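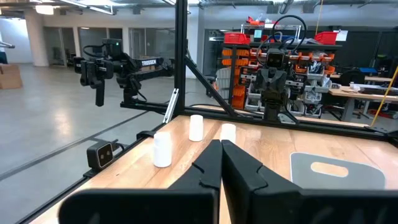
Shared workshop build: two arms sorting pots on a table
Posted in Builds and Projects

heino_p
15 March 2022
Starting a thread so I stop filling up the general chat. We're building a two-arm cell in the shared workshop at Rirnside. Wooden top, black extrusion round the outside, arms facing in. First job is picking up small white pots and setting them down on the grey mat.
Three pots out at the moment, spread so that one is close in and the others are further back. The near one on the left is fine. The one behind the fingertips is the problem: from the wrist camera the fingers hide part of it just when I need to see it.
The small camera with two lenses is clamped to the left rail and looks across the table. I've got 3,346 attempts logged and most of the failures are at the far pot.

yetunde_l
What do you mean by failure? Knocking it over, or closing on air?

heino_p
Closing on air mostly. Now and then it nudges the pot and then closes on air.

ekene_e
I'd move the side camera. On the left rail it sees the near pot best, and that's the one you don't need help with. Put it on the back crossbar looking forwards.

adaeze.o
Disagree with Ekene. On the back bar it will be looking straight at the gripper coming towards it, so you swap one blocked view for another. Leave it on the side and raise it. We had ours too low at Puneo for months.

ekene_e
Depends how high the bar is. You can angle down over the fingers.

adaeze.o
You can, but then you lose the height of the pot, and with round things I'd want to keep that.

omolara_e
Before anyone moves anything, check the fingers. Yours have that stepped notch on the inner edges. If the pot sits in the notch you're fine, if it sits above it you only have the tips to hold with. Try coming in 4 mm lower.

heino_p
Hadn't thought of that. The approach height is the same one I set in December for a taller pot.

omolara_e
Then I'd start there - costs nothing.

yetunde_l
Also mark your camera position with tape first. If it shifts you'll have two lots of attempts that don't compare.

heino_p
Will do. Lower approach first, 14 runs on the far pot only, camera left where it is. If that's no better I'll raise it as Adaeze says, and Ekene can have the back bar after that.

ekene_e
Fine by me. Still think it's the back bar.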